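Drirker are touring again, and I have once more failed to behave like an adult with a mortgage. The announcement went up at 7 in the morning, and by lunch I had committed to 2 nights at the Bulton, a venue I have complained about to everyone I've ever met.

For those who've never been, the Bulton is a former ice rink that still holds a grudge about it. The sound is fine if you stand left of the mixing desk. Anywhere else, the bass player seems to be performing in a neighboring town. I'll be standing left of the mixing desk, along with everyone else who reads the same message boards I do.
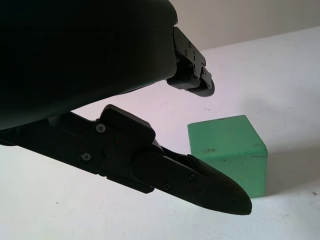
Black gripper over a tabletop.

Tickets were $135 each before fees. I won't tell you what the fees were, but the total for the pair came to $289, and somewhere in there I paid for the privilege of printing something at home. My printer has been out of cyan since spring. The barcode came out fine, the band's faces a bit feverish.

The new album, Pornotstead, is the reason most people are going, and I've had a complicated summer with it. The first half is the best thing they've done – big dumb choruses, the drums right up in your teeth. Then there's an eleven-minute track with a harp on it. I've nothing against harps. I'd just like to be warned, preferably by letter.

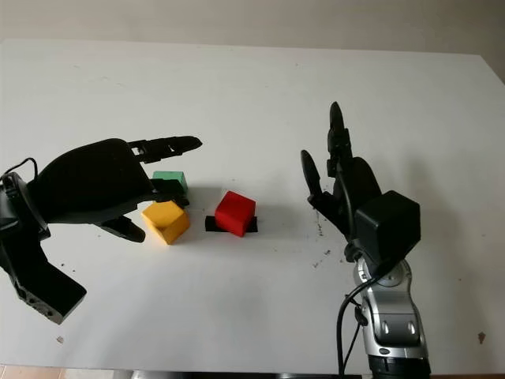 Black hand, colored blocks, white table.

Still, I'm told the harp song is the one that kills live, and they've been closing the main set with it. Last time they came through they closed with "Salt Lantern," and a man in front of me cried into a pretzel. I don't see a harp getting that done, but I've been wrong about this band before. I sold my copy of the first EP for gas money.
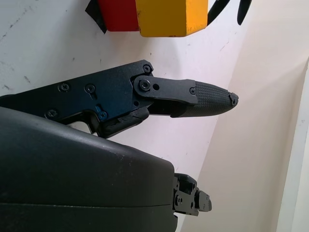 Bonsu are opening, which has caused some grumbling. I like them. They're loud, they play for half an hour, and they don't ask how we're all doing tonight. More openers could stand to show that kind of restraint. Get there early if you can, and eat first, as the Bulton's nachos are mostly a texture.

A couple of you wrote in about the second night, so:
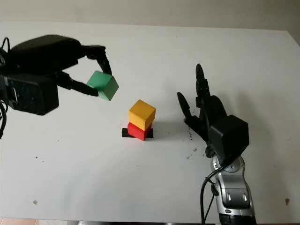

Is the Saturday show going to have a different set list?

Probably a little different. On the last tour they swapped three or four songs between nights in the same city and left the opening and the encore alone, so I'd expect the same again in September.

I'll be at both, in the same shirt. If the harp gets me, you'll hear about it here, and I'll be asking around for a copy of that EP.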